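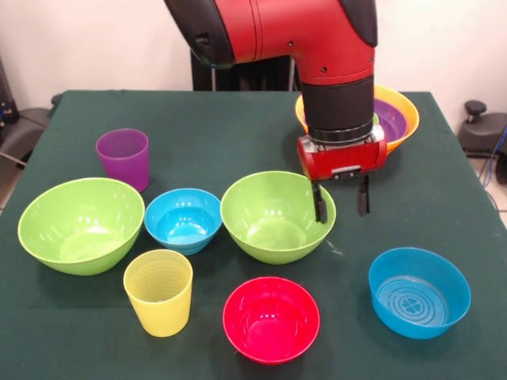
El consumo de agua de un lavavajillas doméstico se suele comparar con el del lavado a mano, y la comparación casi siempre está mal planteada. Se toma el dato de la etiqueta, se toma una cifra de grifo abierto y se restan. Falta definir la carga. Un juego de cuencos y vasos de plástico de colores, como los que hay sobre el paño verde, no se comporta igual que la misma cantidad de loza: tiene menos masa, acumula menos calor durante el aclarado final y sale mojado de un programa que deja seca la porcelana. El agua gastada es la misma, pero el trabajo no está terminado. Llevo una temporada midiendo estas cosas en casa y en esta entrada ordeno los apuntes.

Punto de partida

La máquina es una Bastance de 60 cm, de las que calientan con resistencia y secan por condensación, sin ventilador y sin apertura automática de puerta. La compré de segunda mano y el manual que la acompañaba correspondía a otro modelo, así que los consumos por programa los he tenido que sacar yo. El contador está intercalado en la toma, después de la llave de escuadra, y da un pulso por litro. La resolución es pobre para un ciclo de lavavajillas, pero suficiente si se acumulan varios. Para la electricidad uso un medidor de enchufe Melholm, que registra energía y potencia instantánea y permite exportar los datos con una muestra cada 5 segundos.

El agua de la zona es dura. El ayuntamiento publica la analítica una vez al año y la conductividad varía bastante según de qué depósito venga el suministro, de modo que no me fío de un único valor. El descalcificador interno está ajustado dos posiciones por encima de lo que recomendaría la tabla. Con el ajuste nominal aparecía velo en el vidrio a las pocas semanas.

Cómo se reparte el agua dentro del ciclo

Un programa normal se compone de prelavado, lavado, uno o dos aclarados intermedios y aclarado final caliente. En cada fase la máquina llena la cuba hasta el nivel del presostato, recircula y vacía. El volumen por llenado es casi constante. Lo que cambia entre programas es el número de llenados y la temperatura a la que se lleva cada uno.

De ahí sale una consecuencia que no se ve en la etiqueta: el programa ecológico ahorra agua suprimiendo un llenado, y ahorra energía bajando la temperatura del lavado y alargándolo. El detergente enzimático admite ese cambio porque trabaja bien templado y necesita tiempo. La grasa animal lo admite peor. Si la carga trae fuentes de asado, el programa ecológico deja película en el plástico antes que en ningún otro material.

La regeneración de la resina también consume agua, y no se reparte por igual entre ciclos. En mi máquina se nota como un pulso adicional de varios litros cada cierto número de lavados. Con una muestra corta es fácil caer justo en un ciclo con regeneración y concluir que el programa gasta más de lo declarado. Conviene descartar cualquier medición basada en un solo lavado, incluida la primera mía, que publiqué en septiembre y que he retirado.

El secado y el plástico

El secado por condensación depende de la diferencia de temperatura entre la vajilla y las paredes de la cuba. El último aclarado calienta las piezas. Al vaciar, la pared de acero se enfría antes y el vapor condensa sobre ella. Las piezas que guardan calor siguen evaporando y las que no lo guardan se quedan con las gotas puestas.

El polipropileno tiene un calor específico mayor que el de la porcelana, dato que suele sorprender, pero las piezas pesan muy poco y el calor total almacenado queda por debajo. Hay además un segundo factor, la energía superficial. El agua no moja bien el polipropileno, forma gotas, y una gota expone menos superficie que una película. El abrillantador reduce la tensión superficial y mejora el resultado en vidrio de forma clara. En plástico mejora algo, sin resolverlo.

He probado las siguientes medidas:

Subir la dosis de abrillantador al máximo. Reduce las gotas en las caras exteriores y deja un resto ligeramente jabonoso en el fondo de los vasos. Descartado.

Abrir la puerta una mano de ancho al terminar el ciclo. Es lo que más efecto tiene con menor esfuerzo. La encimera recibe vapor directo, de manera que hace falta una lámina de protección en el canto inferior. La mía es de aluminio adhesivo.

Inclinar los cuencos más de lo que permite la cesta de serie. Imprimí unos topes y funcionan, pero el brazo aspersor superior los roza si la bandeja está en la posición baja. Quedan en uso solo con la bandeja alta.

Usar el programa intensivo. Seca mejor porque el aclarado final es más caliente. La energía adicional no compensa, y el plástico fino se deforma con los meses.

El lavado a mano como referencia

Para comparar hace falta un procedimiento de lavado a mano que se pueda repetir. El que uso es de dos senos: uno con agua caliente y detergente, otro con agua limpia para aclarar, sin grifo corriente. La mayoría de las cifras que circulan por ahí suponen grifo abierto durante toda la tarea, y con esa hipótesis cualquier máquina gana. Con dos senos la ventaja en agua se reduce mucho, y para cargas pequeñas desaparece.

La energía es otra cuestión. El agua caliente del fregadero viene en mi caso de un termo Peixoto de 1000 W, situado en el baño, al otro extremo del pasillo. El tramo de tubería hay que purgarlo cada vez que se abre el grifo después de un rato cerrado, y esa agua templada que se va por el desagüe ya ha costado calentarla. También hay que sumar las pérdidas en reposo del termo, aunque atribuirlas por completo al fregado sería tramposo, puesto que el termo está encendido de todos modos para la ducha. Las dejo fuera y lo indico.

La máquina toma agua fría y calienta solo lo que usa. Conectarla a la toma caliente es una modificación que se recomienda a menudo. Con un termo eléctrico lejano no tiene sentido: el primer llenado llega frío, el agua que calentó el termo se queda en el tubo y el prelavado, que debería ser frío para no fijar las proteínas, acaba a veces templado. Con placas solares y una tubería corta y aislada el cálculo cambia.

Contabilidad del periodo

En el periodo registrado el contador acumuló 2294 litros en 170 ciclos, lo que da una media de 13,5 litros por ciclo. Esa media mezcla programas y ya incluye las regeneraciones, por lo que la considero más útil que el dato por programa para estimar el gasto anual. No es comparable con la etiqueta, que se refiere al programa ecológico con carga normalizada.

El detergente lo doso en polvo. Las pastillas traen una cantidad fija y con media carga sobra. El polvo tiene el inconveniente de apelmazarse si el bote se guarda bajo el fregadero. El mío está ahora en un armario alto, con una bolsita de gel de sílice dentro de la tapa.

Limpieza del filtro

El filtro de la Bastance es de tres piezas: malla plana, cilindro grueso y microfiltro. El fabricante pide limpiarlo una vez al mes. Con la malla parcialmente obstruida la bomba de recirculación cavita y el ruido cambia antes de que se note nada en los platos. En el registro de potencia se ve como una oscilación en la meseta de lavado, con la resistencia ya apagada. Desde que lo sé, limpio el filtro cuando aparece la oscilación y no por calendario.

La junta inferior de la puerta es el otro punto de acumulación. Los brazos no proyectan agua ahí y la grasa se queda. Paño húmedo con unas gotas de detergente de manos, sin lejía, que endurece la goma.

Software

Los registros del medidor salen en CSV con coma decimal y separador de punto y coma. Los proceso con Bavumis, un guion propio que segmenta el ciclo por los escalones de potencia y asigna cada pulso de agua a su fase. Falla cuando el lavado y el aclarado final tienen temperaturas próximas, porque entonces el segundo escalón es corto y lo confunde con una reconexión del termostato. Está pendiente de corregir. La solución probable pasa por usar el pulso de la bomba de vaciado como marca de fase, aunque su consumo es bajo y queda cerca del ruido del medidor.

La próxima serie de medidas será con media carga y la bandeja superior sola. La máquina tiene un botón para ello y, por lo que he visto en dos ciclos sueltos, llena la cuba hasta el mismo nivel y únicamente acorta el lavado. Dos ciclos son pocos. Cuando tenga una serie completa añadiré la tabla al final de esta misma entrada.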